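4.2 Handover task in the second-year course

The course ran with 9 student groups, each working at the same two-armed robot in 60-minute slots. Every group first programmed a single-arm pick and then moved on to the handover, in which one gripper holds a small metal hook and the other approaches to take it. We chose the hook because the groups had already handled it in the pick exercise and knew where it tended to slip.

Teleoperation was done in pairs. One student drove the arms and the other watched the view from the right wrist camera and called out corrections. Mirjana Golob supervised the Tuesday slots and Jad Hamdan the rest. Over the whole course the groups logged 314 handover attempts, all of which were kept, including those stopped by the student at the controls.

Most of the early trouble came from the approach angle. Students lined up the arms by looking at the robot from the side, and from there the fingers seemed closer to the hook than they were. The wrist view gives a better sense of this gap. In Figure 4 the hook sticks out between the closed yellow foam pads of the other gripper, near their lower tips, with the open fingers of the right gripper in front of it. So little of the metal is exposed that a small sideways error puts the fingers against foam – a mistake every group reported at least once in its notes.

Eight of the groups ended up writing the same rule into their scripts: stop short, correct sideways, then move in. The remaining group, which named its project Drorach, kept a single continuous motion and slowed it down near the end. We did not tell the groups which method to use, and both were accepted for the final grade.

Figure 4. Handover of the hook, right wrist view.
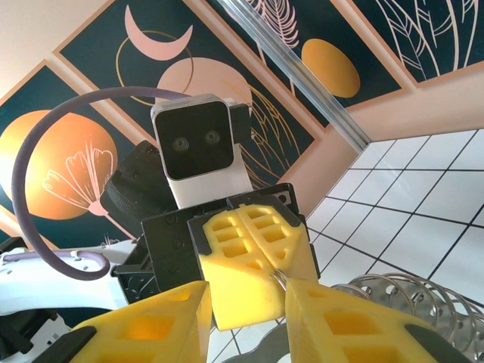

The notes also show how the pairs divided the work. Several groups swapped roles halfway through a slot, and the student who had been watching usually asked for slower movements once at the controls.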